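At Trarville, the Grabner group is building a library of examples from which a robot arm can learn kitchen chores. Emil Schwaiger directs the work, and his rule is simple: every attempt is kept, clumsy or otherwise.

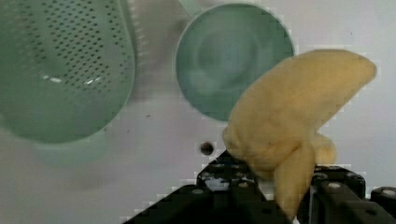
A toy banana in the gripper, beside a colander and bowl.

The library holds 2,405 attempts, of which 272 were added in March.
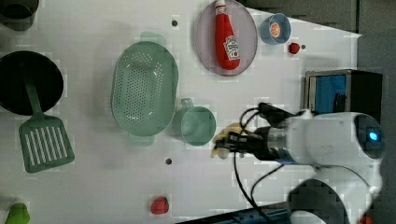
Each is labelled by Jonas Aigner — a slow job, and one he declines to hand over.
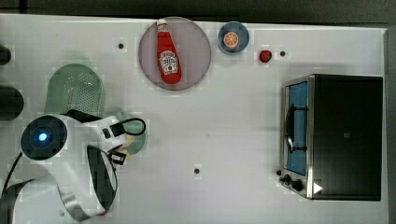 Variety remains the chief concern. A ketchup bottle lying on a plate must be learned in many positions and colours.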